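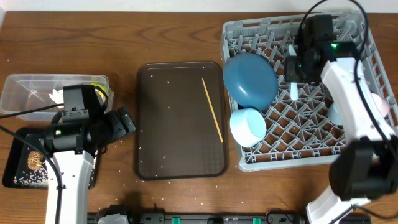 My neighbour from Ronley told me that rice should be left on the table until it is dry, and only then swept, and that everybody who takes a wet cloth to it at once will be sorry. I have tried both ways now and I must agree with her.

After the Rice – Our Kitchen Table in June

This small gallery belongs to the notes from our shared kitchen in Grindetness, where we cook together in the evening. Usually we are 8 at the table. The cooking gets plenty of attention on our other pages, so I wanted to give some place to the clearing up.

Table, with the brown tray in the middle. White grains on the wood, and more of them on the tray, where one chopstick is still lying. Rice goes further than you think – I have found it in my slippers.

The small black tray. A brown clump of food is left on it, with loose grains all over. We scrape such things into the compost pail before any washing, otherwise the sink is blocked.

Grey dish rack, with the big blue bowl on its side and a pale blue cup lying just below. I like the diamond-shaped openings, but thin chopsticks can slip through them, so ours go into a jar from Howells.

Clear plastic container, at the upper left. We have 4 containers of different sizes in this kitchen and only one lid that closes well.

For the grains on the wood I use a soft brush and a piece of card, always along the grain of the table. The oil we put on it comes from Korndale and one tin lasts us the whole winter. Next gallery: the pantry shelves, when they are painted.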